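Handheld gripper data – working group, notes from December call
Started 4 pm, ran over. Wunport side and Brilness side both on.

1. Last time's actions
Calibration script fixed. Tindall license still open, carry over.

2. Fruit set, home collection
468 demos in, target was 300 for this phase. Replay on the arm not started. Discussion on whether round items are too easy – the fingers self-center on them, so grasp label is nearly always the same. Agreed to keep them but weight down in training. Window light flagged again, exposure swings a lot betwen clips.
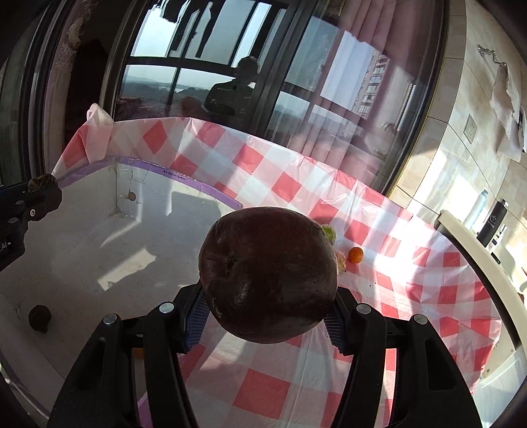 Grasp on dark red fruit, ridged pads either side.

Wunport asked if background people/reflections hurt the policy. No evidence so far. Leave in, crop test to be run on a subset.

3. Two-gripper demos
Brilness wants a bimanual split. Time sync between units is the issue, drift shows up on longer clips. Proposal: clap both grippers at start, align on that, drop anything that won't align. Agreed.

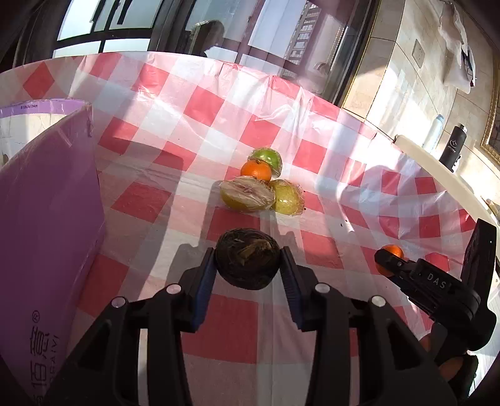 Occlusion labels were the long item. Vastico tool marks an object as one mask only, so anything crossed by a finger gets split in 2 and counted twice. The orange with the other gripper's finger across it is the typical case, fruit showing above and below. Agreed – one ID, two polygons, fix by hand untill the tool is patched. Plastic wrap on fruit also confuses the masks, glare gets labeled as backgound. No decision.

4. AOB
Storage nearly full. Raw video to move to cold disk after labels are frozen.

Actions
– crop test: Wunport
– clap sync instructions: Brilness
– mask ID patch request to Vastico: Brilness
– Tindall license: carried

Closed. Next call same time.

Contact: notes desk | © Wunport | Back to top
4 comments · 2 shares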